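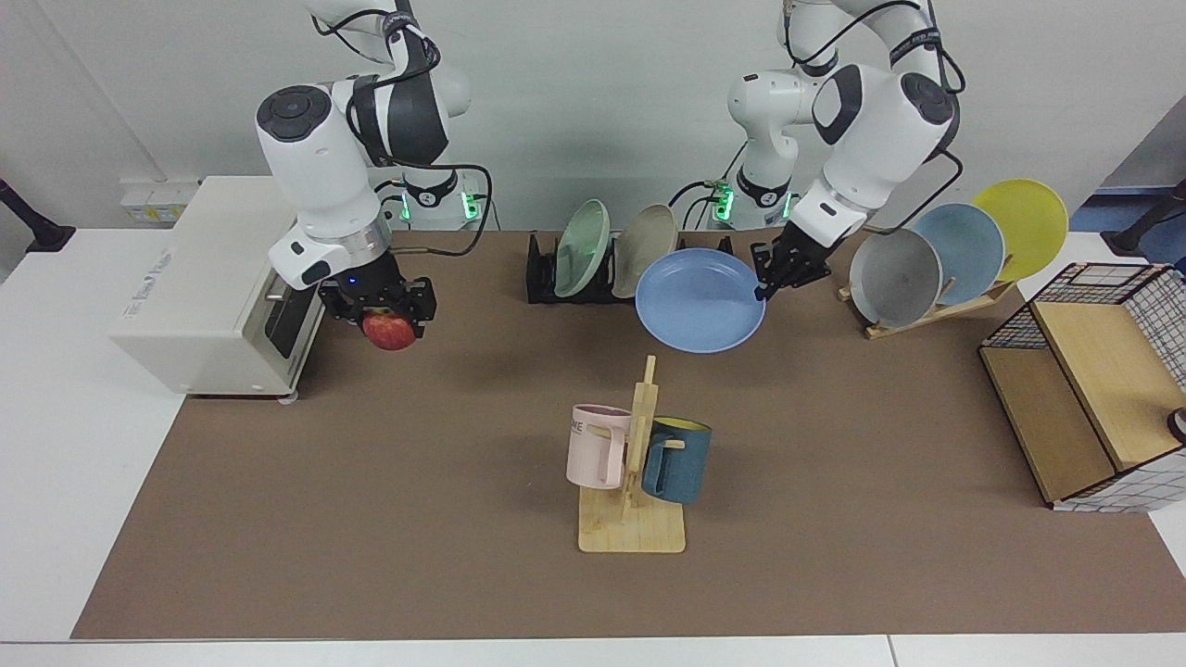 4. Setting up your Lepik countertop oven

Find a spot before you find the outlet. The Lepik wants a flat, heat-safe surface and some empty air: a hand's width on each side, two at the back, and nothing overhead that you would miss. Bread boxes, paper towels and the curtain your aunt made all count as things overhead.

4.1 Before first use

1. Take everything out of the oven, including the card that says "Take everything out of the oven." It is tucked under the crumb tray, where most owners find it by smell.
2. Peel the clear film from the inside of the door. It comes off in one piece if you start at the lower left corner and in eleven or twelve if you start anywhere else.
3. Wash the rack and crumb tray in warm, soapy water. Dry them all the way.
4. Slide the crumb tray in below the heating rods, lip facing you. If it sticks, it is upside down. Pushing harder will not turn it over.
5. Plug the cord straight into a wall outlet. The oven draws 1347 watts, and it does not care to share a circuit with your kettle.

CAUTION: Do not use an extension cord. Do not use the short brown one from the drawer either. That is also an extension cord.

4.2 The burn-off

New heating rods carry a thin coat of factory oil. You will be removing it now, by way of your kitchen.

1. Open a window.
2. With the oven empty, turn the left knob to BAKE and the right knob to 300.
3. Set the timer to 7 minutes. The timer is a spring, so turn it past the 10 and bring it back, or it will lose heart halfway.
4. Expect a light haze and a smell like a hot radiator. If you see flame, unplug the oven, keep the door shut and turn to Section 9, which is short.
5. Let the oven cool with the door open. Wipe the inside with a damp cloth.

Note: Birds are sensitive to fumes. Move them to another room and shut the door. They will complain, but they do that anyway.

4.3 Checking the heat

The dial on any small oven is an opinion. To learn how far yours strays, put an oven thermometer in the middle of the rack, set the dial to 300 and wait until the light has gone out and come back on twice. Write the reading inside the back cover of this booklet. If it is off by more than 25 degrees, loosen the screw under the right knob and turn it one notch toward the plus or minus sign.

CAUTION: One notch. Elsa Lundgren on our service desk would like to stress the number.

4.4 If nothing happens

The light is off: Turn the timer. The oven will not heat at zero, however long you look at it.
The light is on but the oven is cold: Check that the left knob isn't resting between two settings.
The bell won't stop: It will.

Spare racks and trays are sold under part number 224. The Zunine tray looks the same and is slightly too wide.

Go on to Section 5, Toast.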